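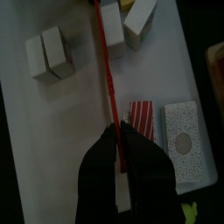

Parsa gripper review: broad fingers, wrist camera and a bench full of small parts

By Rin Sakamoto
13 August 2026
2 min read

The Parsa is a two-finger electric parallel gripper sold for small bench arms. It costs $790 with the wrist camera bracket and cable, before shipping. I bought a pair to replace the Jusberg grippers we had been running on our two-arm cell, and have now used them for 16 working days.

Mounting was straightforward. The bolt pattern matched our flanges and the supplied screws were the right length. The cable is stiffer than I'd like and comes out at an awkward angle, so it wants a decent loop of slack at the wrist or it will tug when the last joint rolls. Genji Amano did the second arm and routed his the other way around. I've since copied him.

Setup is done through a browser page. It found both units straight away and gave them the same name, which caused an hour of confusion until I renamed one. The manual mentions this in an appendix.

The fingers are where the Parsa differs most from the Jusberg. They are broad through the body and come in to a slightly pointed tip, and they meet properly along the tip when closed. Thin sticks were a weak point on the old grippers. They would rotate in the grasp as soon as the free end touched anything. With the Parsa I can pick up a thin rod on a slant, carry it over other parts and set it down at much the same angle. It will still slip if you grab it right at the end.

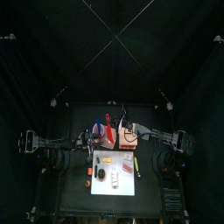
Our cell is curtained in black fabric and the work goes on a white sheet in the middle of the table. We keep it stocked with odds and ends: cubes, a marker, a screwdriver, little packets, boxes of different sizes. Cubes are easy for any gripper and I wouldn't choose one on that basis. The packets told me more. At the default force the Parsa crushes soft packaging, and the force slider does very little over its bottom third. Setting the value through the controller gives finer steps and is worth the trouble.

Screwdrivers are mixed. Picked up by the handle they are fine. Picked up by the shaft, the weight of the handle swings them round, same as on the Jusberg.

The wrist camera view is useful but the fingers take up a good deal of it. In dim light they go to plain silhouettes and the exposure jumps about over a white surface. I locked exposure manually and left it. Colours were good enough to sort by after that.

The Jusberg is quicker to open and close, and its fingers swap without tools. The Parsa needs a hex key and some patience. If your parts are all chunky and much the same size, I would stay with the Jusberg. For a mixed bench with thin pieces on it, I'd pay for the Parsa, and we are keeping ours.

I asked the distributor, Drondeo, for a softer cable. They expect to have one in November. I'll update this page if it arrives.

We use cookies to remember your settings. Accept | Manage preferences

Contact | © 2026 Jarkstead Bench Reviews | Back to top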